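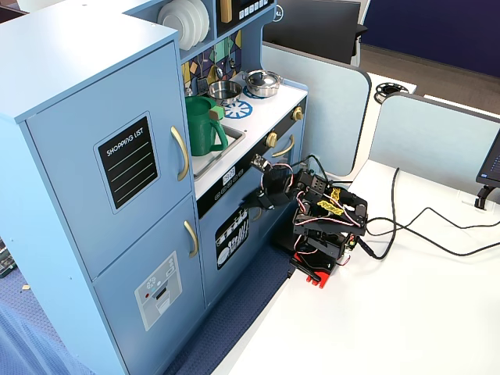

Hevonine Games Club — Playtest Records Group

Plarkcombe Playtest Transcripts: read me first

Welcome, and thank you for downloading this. What you have is a set of written-up playtest sessions for Plarkcombe, a turn-based tactics game for one or two players in which you try to get a travelling market across a marsh before the water comes up. The club played it a great deal over the past year, in every state from "the bridges don't work" to "the bridges work but the goats don't", and we kept notes on nearly all of it. A few people outside the club asked whether they could have the notes to study how players change their minds in the middle of a turn, so we tidied them up, and this is the result.

If you only want to know how many sessions there are: 506. If you want to know what they are like, please read on, as some of them are rather odd.

What is in the folder

sessions/ — one plain text file for each session, named by session number and map
turns.csv — every turn from every session, one to a row
maps/ — the marsh maps as they stood at each build, drawn with letters and dots
glossary.txt — what we mean by "wade", "bank", "stall" and the rest
changes.txt — what has altered between releases of this set

The whole thing is small enough to open on an old laptop. The turns file is the only one that might make a spreadsheet program think for a moment, and even then it usually comes round if you leave it be.

How a session file reads

Each file starts with the build number, the map, the number of players and the difficulty. After that comes the turn list. A turn is written as the player first planned it, then as they played it, with a short remark in between if the two are different. So you might see:

Turn 7. Planned: cheese cart to east bank, wade. Played: cheese cart holds, ferry to east bank. Remark: noticed the tide marker.

The remarks are the part people seem to like best, and they are also the least tidy. Some note-takers wrote three words and some wrote a small essay about herons. I have left them as they came, apart from fixing spellings that made a sentence hard to follow and taking out players' names.

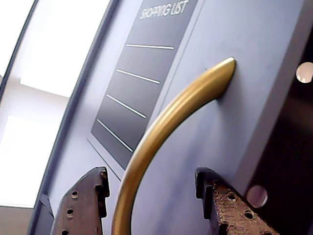 You will find 1220 remarks that carry a reason of some kind, and these are marked with an R in the last column of the turns file. I did the marking by hand over several evenings in October and then went back over a good part of it, and I changed my mind more often than I would like to admit. "Felt risky" counts as a reason. "Hmm" doesn't, though I did waver.

How it was gathered

Sessions were played at club evenings, with a note-taker sitting beside the player and asking them to say the plan aloud before touching anything. This slows people down. A player who has just said "I'm going to wade" out loud is a bit more likely to stick to it than one who only thought it, so please bear that in mind before you draw anything very grand from the numbers. Two-player sessions have one note-taker for the pair, and when both people were talking at once the file says so.

The first 400 sessions used the old tide rules, where the water rose by one row every fourth turn and you could plan round it with your eyes shut. The rest use the rules we have now, where the tide card is drawn face down and turned over at the end of the round. The two halves play quite differently. I would not mix them unless the tide is the very thing you are looking at, and the column called "tide" will help you keep them apart. 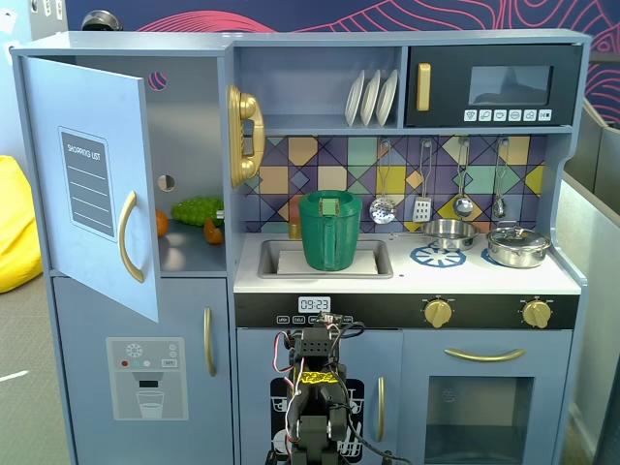

There is also the matter of the goats. In builds 11 to 14 a goat could be moved twice in a turn if you picked it up, put it back and picked it up again. Several players found this out within minutes and won handsomely. Those sessions are kept in, with "goat" in the flags column, as I think there is something to be learned from how quickly the trick went round the room.

Things to watch for

Map names changed once. "Lower Sedge" and "Sedge Bottom" are the same map.

Difficulty was called easy, fair and hard until build 9, and then calm, brisk and foul. They don't match up exactly. Foul is a good deal nastier than hard ever was.

Turn times are given to the nearest half minute and should be trusted about as far as you could throw the clock. Tea breaks were meant to be taken off and often weren't.

Regular players turn up again and again. Each has a code (P3, P17 and so on) that stays the same throughout, so you can follow one person from their first drowning to their first clean crossing — P17's is a lovely read if you have an hour. 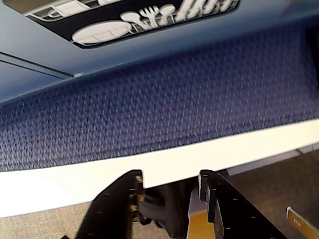 Opening it with Stulier

Most of us look at the files in Stulier, the little replay viewer that Bethel Jemal wrote for the club. Point it at the sessions folder, choose a map, and it will step through the turns with the plan in grey and the move in black. It does not know about the goats and will stop with a complaint when it meets one, at which point you press the space bar and carry on. Files also load into Lencho if you prefer tables, but you will need to tell it that the separator is a semicolon. I forget this every single time.

What you may do with it

Use it for study, teaching, your own tinkering or your own game. Please name the club if you publish something, and please don't try to work out who the players are. If you change the files and pass them on, add a line to changes.txt saying what you did.

Changes

Release 3, Nov 2, 2025: added the reason marks, joined the two Sedge maps in the turns file, mended eleven sessions where the tide column had slipped.
Release 2: added the maps folder and the glossary.
Release 1: sessions only.

Still to do

The two-player remarks need splitting by speaker where the note-taker gave enough to go on. The glossary still has nothing under "punt". If you spot a mistake, send the session number and the turn, and I will look it up against the paper notes, which fill two box files and part of a third.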